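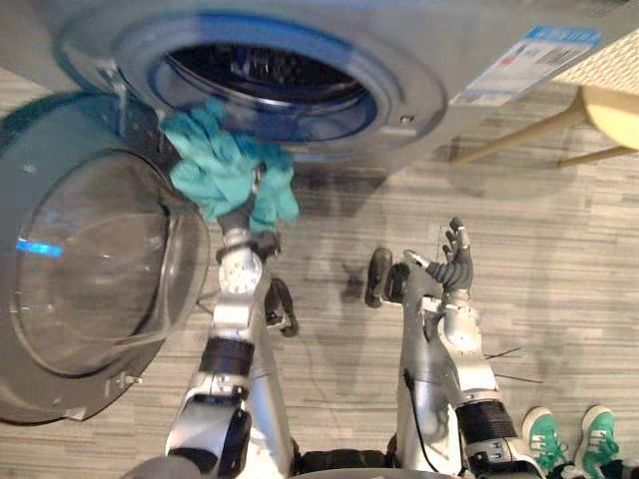

4.2 The lower rim as a holding point

Most accounts of domestic washing treat loading and unloading as blank time on either side of the cycle. The machine runs, and the machine is what gets studied. Our diaries suggest that a fair share of the trouble happens at the door, while the machine is doing nothing at all.

The 70 households in the Pernside sample kept a Sikora diary sheet for 14 days, recording each load and, in a free column headed "Anything else?", whatever they felt like telling us. They felt like telling us a great deal. Of the 1000 loads in the final data set, 167 carry a remark about the opening of the machine: the door, the seal, or the bit of metal or rubber that the washing has to get past. We had not asked about any of these. The column was added to the sheet at the printing stage to fill a gap beside the detergent question.

Figure 4 shows the posture of the cloth that these remarks describe most often. A teal cloth is bunched at the lower rim of a front loader's drum opening, with one corner hanging free. It could be on its way in or on its way out, and the same doubt runs through the diaries. Respondents wrote "stuck at the front", "half in" and, in one case, "neither here nor there", often without saying which way the item had been headed. We coded these as rim holds with no direction given, and resisted the temptation to guess.

A rim hold, as we use the term, is any pause in which an item rests against or over the edge of the opening while the hand still has it. It excludes items that have fallen, for which see 4.3, and items forgotten inside the drum, for which see the whole of Section 5. The definition took longer to settle than we would like to admit. An early version included a minimum length for the pause, until it became clear that diary keepers do not time themselves with a tea towel in one hand.

Three features of the opening came up again and again. The first is height. Front loaders that stand directly on the floor put the opening somewhere between the knee and the hip of a standing adult, and so the washing is looked at from above and handled from above. The far wall of the drum is easy to see from this angle, but the near wall just behind the rim is not, and small items gather there. Socks account for most of the complaints. One household in Grollgate, which moved into the sample area in July, described the space behind the rim as "the sock annex" and used the phrase without further comment for the rest of the diary.

The second feature is the seal. The rubber gasket that keeps the water in also keeps hold of anything soft that is dragged across it. Respondents knew this and had a settled view of it, which was that the gasket was doing it on purpose. Face cloths and pillowcase corners were the usual casualties. Several diary keepers had taken to running a finger around the inner fold after every load, and recorded their findings with some pride – a hair tie, a coin, a very small spoon.

The third is the door itself. In Figure 4 it hangs open to the left, low enough that the floor can be seen through the glass. A round glass door has to go somewhere, and in a narrow laundry it usually goes where the basket was going to go. The basket is then moved to the other side, or behind the person, or onto the dryer, and each of these lengthens the trip between drum and basket. Longer trips were matched with more remarks about dropped items. We do not claim to have found a law of nature.

Householders had their own ways around all this. The commonest was the armful: everything is gathered against the near wall and hauled over the rim in one go, on the theory that a large lump has fewer corners than its parts. It has more, as the diaries make plain, but it is quicker, and the people who favoured it were not about to be talked out of it. The opposite approach takes each item singly by an edge and draws it out slack. Those who worked this way reported fewer snags and wrote longer entries, possibly because they had more time to think.

Loading drew fewer remarks than unloading, although the same rim is crossed both times. Clothes going in are usually dry and nobody minds much how they land. The exception was the late addition, the single cloth found on the kitchen bench once the drum already looked full. It must be pushed in on top of the rest, and it tends to come back out with the hand. The diaries contain several accounts of the same cloth being put in twice.

Lama Mansour, who coded the free column, noted that entries written after nine at night were noticeably harder on the door than those written in the morning. We checked whether the evening loads were larger. They were the same size. Mood was not among the variables on the Sikora sheet, and we leave the point for others.

Some limits should be stated. All the machines in the sample were front loaders, so nothing in this section bears on top loaders, whose owners lose their socks at a different depth. The Ulitz survey of laundry rooms, which we used to choose the sample, recorded floor area but left out door swing, and we could not recover it afterwards. The diary sheets also depend on people finding a pause at the rim worth writing down. A person who has been untangling the same fitted sheet for twenty years may no longer regard it as an event.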